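Mes petites habitudes pour un plan de travail clair

14/12/2018

Chez moi, la table de la cuisine sert à tout : on y mange, on y coud, on y trie le courrier, et le petit y fait ses devoirs (au feutre, évidemment !). Alors forcément, une surface claire, ça marque. J'ai longtemps frotté comme une folle avec des produits trop forts, et j'ai fini par ternir un coin. Depuis, je fais plus doux.

1. On dégage tout avant de commencer

Je sais, c'est bête, mais je passais mon temps à tourner autour de la corbeille à fruits et des bocaux. Maintenant je pose tout sur une chaise, et ensuite seulement je sors l'éponge. Ça me prend 2 minutes et je ne rate plus les miettes cachées !

Sur du blanc mat, je me mets toujours dans une lumière douce et je regarde la surface d'en haut, puis de biais. Les traces de gras se voient surtout de biais, les taches de couleur plutôt d'en haut.

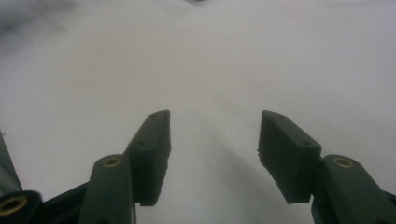 2. Le savon noir, mais pas trop

Une petite cuillère dans un litre d'eau tiède, un chiffon bien essoré, et on y va en longueur. Si vous en mettez plus, ça colle et vous voilà repartie pour rincer deux fois (je parle d'expérience).

3. Les taches de feutre

Un coton avec une goutte d'alcool ménager, en tamponnant. Essayez d'abord dans un coin ! Sur ma table c'est passé sans souci, sur la tablette de l'entrée beaucoup moins.

4. Sécher tout de suite

Un vieux torchon en coton, sans peluches. Les miens viennent d'un lot Lullberg acheté en avril, et ils tiennent encore très bien le coup.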